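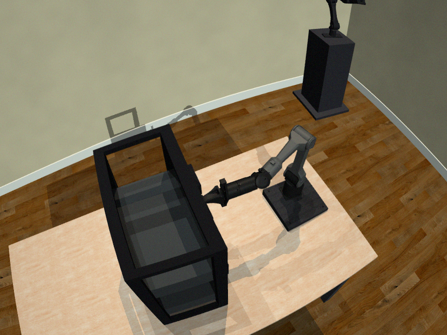 July 20, 2018

Cabinet task, remote demos, continued from the Drimcombe notes.

Goal for the day: a clean set of 20 demonstrations of the side approach and pull, driven by hand controller in the simulator. Ended with 13 I would train on. The other seven are in the reject folder with a line each on why.

Setup. Same room model as before, arm bolted to the tabletop, cabinet to its left, second arm on the pedestal in the corner. Only the table arm is driven. The pedestal arm holds its start pose and its commands are masked out before logging. Controller mapping is Maja's from last week (translation on the left stick, wrist on the right, trigger for the fingers). Scale turned down by half after the first few tries, when every small thumb movement sent the wrist into the cabinet side.

Every demo starts with the arm at home and the log already running. I drive toward the right side of the cabinet at handle height, stop short, line up the wrist, then close the last gap slowly. The stop matters more than I expected. Runs where I went straight in look fine on playback, but the contact force plot has a tall spike at first touch and the replay does not reproduce it. Small differences in timing push the wedge of the gripper above or below the handle.

Rejects:
– three with a double touch (contact, bounce, contact)
– two where I lost track of depth through the glass and corrected late
– one with the trigger pressed during the approach
– one logged with the old scale factor

Depth is the main problem for the operator. The panels are see-through and overlap, so from a high viewpoint the shelf levels run together into gray bands and give no useful cue. What I ended up using was the arm's shadow on the tabletop. Moved the viewpoint a little lower and it got easier. Maja wants a second window looking along the long side of the cabinet. Agreed, but not while the renderer drops frames with one. 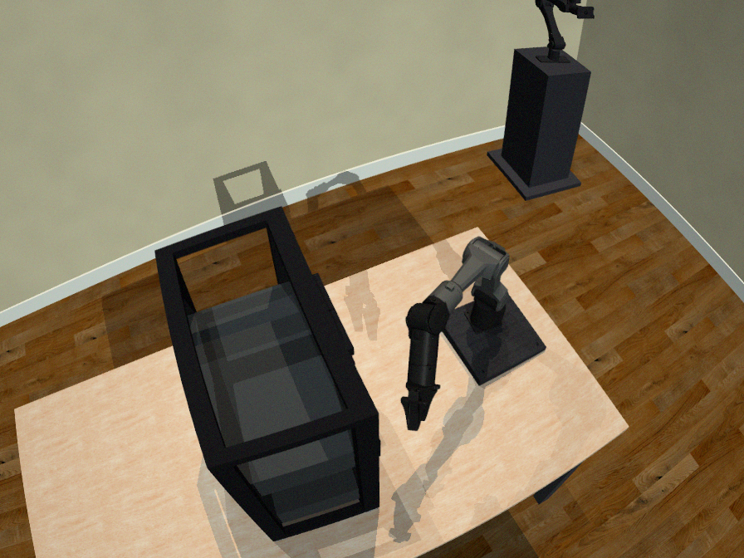 Waypoint question. Marked a hover pose beside the cabinet, fingers pointing down and a little apart, clear of the frame. Tried it as a fixed midpoint for the last 5 good runs. Path variance before the hover is much smaller, and after it about what it was. Not sure this is a gain. If the policy learns to wait at the hover, we get a pause in every rollout, and the Vosetti people complained about exactly that in their November test. Keeping those runs tagged separately so they can be dropped.

Logging. Each episode is trimmed or padded to 2000 steps. Padding repeats the last joint state, so a short demo teaches the arm to sit still at the end. Harmless here. It will not be harmless once we chain pull and reach-inside. Need a proper end flag before then.

Joint limits: elbow stays high through the whole approach and comes back folded at the hover. No limit warnings in any kept run. Wrist gets close in the low approaches, so I stopped doing those.

Replay check. Open loop, kept runs only, same start pose. Eleven reach the handle and hold contact. Two slide off, both from the early batch before I started pausing. Leaving them in for now, marked "slip". Zalewska's script counts them as success – it only looks at tip distance and ignores whether contact is held. Must fix or at least warn people.

Sent the kept set to Mernus for the first training pass. Asked for two models, with and without the hover runs.

To do:
– end flag in the logger
– contact check in the success script
– default scale factor written into the config file so the old one can't come back
– shift the cabinet start position a little between episodes, currently it never moves
– Maja Kwiatkowski to drive a batch herself, all the demos so far have my habits in them

Thumb sore by the end. Shorter sessions next time, and log the session number with each run.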